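Home Courses Handouts Timetable Library Contact

Manalastas College of Domestic Studies
Household Organisation, Unit 3
Handout 9: Keys and other small things carried in and out of the home

Issued 25th December by the Household Organisation teaching team

Purpose of this handout

The notes below support the lecture on small-item storage and should be read before the practical session. They cover the arrangement of a single surface near the entrance of a home, with particular attention to the tray and the hanging bar. Students who missed the lecture on circulation and doorways should read Handout 8 first, as its terms are used here without further definition.

1. The landing place

A landing place is the surface on which a person sets down what is in the hands or pockets on coming home. Every household has one, whether or not it has been chosen. Where it has not been chosen it is commonly the end of the kitchen worktop, the arm of a sofa or the lower stairs, and the items left there tend to be moved by the next person who needs the space. Most searches for lost keys begin with that second movement.

For the purposes of this unit a landing place is treated as satisfactory when it meets the following conditions.

- It lies on the usual path from the door, within reach of a person who has not yet put down a bag.
- It is used for nothing else at the times of day when people arrive and leave.
- It can be seen from a standing position without bending or moving another object.
- It is low enough for the shortest adult in the household and, where small children live in the home, high enough to be out of their reach. Where these two requirements conflict, the second takes precedence and a separate arrangement is made for the adult concerned.

In the Vulon flats used for the coursework plans, the hall is too narrow for a table of ordinary depth. Students should work with a shelf or a wall-mounted surface there and should show the open position of the front door on the plan. Plans that omit the door swing will be returned.

2. Categories of small item

The lecture divided small items by the way they are picked up.

Items on a ring or loop. Keys, fobs, charms, whistles and small torches. These can be hung, and a hanging item is taken with a single movement of the fingers.

Flat items. Travel cards, letters, receipts and tickets. Flat items slide beneath one another, and any container for them should hold them upright.

Loose items. Coins, buttons, hair grips, lip balm and the like. They require a wall of some kind to stop them rolling or being swept off.

Awkward items. Spectacles, headphones and gloves. They occupy more space than their use seems to justify and are the usual reason that a tray fills up. Each should be given a place of its own before a tray is selected.

It is an error to begin with the container. Students are asked to list the items first, over at least one full week in the household being studied, and only then to consider what should hold them.

3. The tray

A tray marks the edge of the landing place. Its main task is to set a limit: when the tray is full, something in it belongs elsewhere. For this reason a modest tray is preferred. In a home of two adults a length of 28 centimetres is normally sufficient, and a longer one should be defended in the written notes.

Low walls are better than high ones for daily use. A high wall hides flat items and obliges the user to reach in from above, whereas a low wall can be crossed from the side by a hand that is already holding something. Rounded ends are easier to wipe than square corners, in which grit and thread collect. Legs and feet under a tray should be avoided on a narrow shelf.

Colour deserves some thought. Silver keys are quickly found on a dark ground. Dark leather and black plastic are quickly found on a pale one. A household whose small items are chiefly dark should not be given a dark tray, however well it suits the hall.

4. The hanging bar

Hanging separates the items that are needed at every departure from those that are not. The principle taught in this unit is that the bar holds what leaves the house daily and the tray holds everything else in the permitted list.

The bar may be fixed to the wall or may stand on the surface. A standing bar has the advantage of requiring no drilling, and for that reason it is recommended in rented accommodation. Its weakness is stability. A tall rod carrying a heavy bunch at one end will lean or turn, and the load should be tested with the heaviest bunch in the household at the extreme end of the bar.

The relation between bar and tray was discussed at some length. Where the bar is set behind the tray and extends over its rear rim, an item that slips falls into the tray instead of to the floor. The items hang at the back, and the front of the tray is left open to the hand. The clearance between the lowest hanging item and the rim should allow the hand to pass beneath without setting everything swinging.

A strap or tag attached to the ring is of real use. It gives the fingers something to take hold of, it distinguishes one person's keys from another's at a glance, and it makes the item visible against a dark bar. A bright colour is best. Where several sets hang together, each should have a tag of a different colour, and the colours should be agreed by the household and then left alone.

The layout below shows an oval tray, dark green and empty, with a black bar above its rear rim. A red strap tag hangs at the right end of the bar, with a small orange and yellow key charm below it on a metal ring. Students should note how readily the warm colours separate from the green, and should consider what the effect would be if the tag were black.

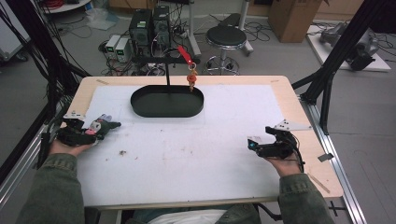
5. Preparing the surface for the practical

The practical is carried out on a table, at which each student works seated. The surface is to be covered with a large sheet of white paper, fixed with tape at the corners. The paper protects the table top and permits positions to be marked in pencil, so that an arrangement can be taken apart and set out again exactly.

Steps for the session:

1. Wipe the table, lay the paper flat and tape it down. Tape should not run under the place where the tray will stand.
2. Mark the side of the table that represents the wall. All hanging arrangements are to stand on that side.
3. Place the tray without any contents and draw lightly round it.
4. Set the bar behind the tray and adjust its height until the clearance is acceptable.
5. Hang one item at the right end of the bar. Take it down and replace it with the right hand, then with the left. Record which hand was easier and whether the tray moved.
6. Move the item to the left end and repeat.
7. Add the remaining items one at a time, in the order in which they appear on the household list.
8. Stop when a hanging item touches its neighbour. Record the spacing at which this occurred.

Trays and bars are issued from the Skestum storeroom and must be returned there clean. Students may bring their own keys but should remove any address label before the session.

6. Common faults

The following faults appeared in written work submitted in May and should be avoided.

Placing the landing place where the household ought to pass, when the observation notes show that it does not. The usual path takes priority over the preferred one.

Providing a lid. A lidded box is tidy in appearance, but the lid is soon left open or becomes a second surface.

Hanging spare keys beside keys in daily use. Spares belong in another room. Keys should in any case be out of view and out of reach from the letter box and from any glazed panel in or near the door.

Treating post as a small item. Letters require a decision, and the tray is not a suitable place for things awaiting one. See Handout 10.

7. Written task

Choose one household, with the consent of all its adult members, and prepare a proposal for its landing place. The proposal should contain the list of items, a plan drawn to scale, a justification for the tray and bar selected, and a short account of how the arrangement is to be kept up. The limit is 2,000 words, excluding the list. Nearly all of the marks are given for the justification, and a proposal that concludes in favour of leaving the present arrangement unchanged is acceptable if the reasons are properly set out.

Students working on the Wuteo case study may use the household notes supplied with it and need not carry out their own observation. Drawings should be attached to the back of the proposal and labelled with the unit number.

Related handouts

Handout 7: Coats, hooks and wet weather
Handout 8: Circulation and doorways
Handout 10: Post and paper in the home
Handout 11: Drawers and dividers
Wuteo case study: household notes and floor plan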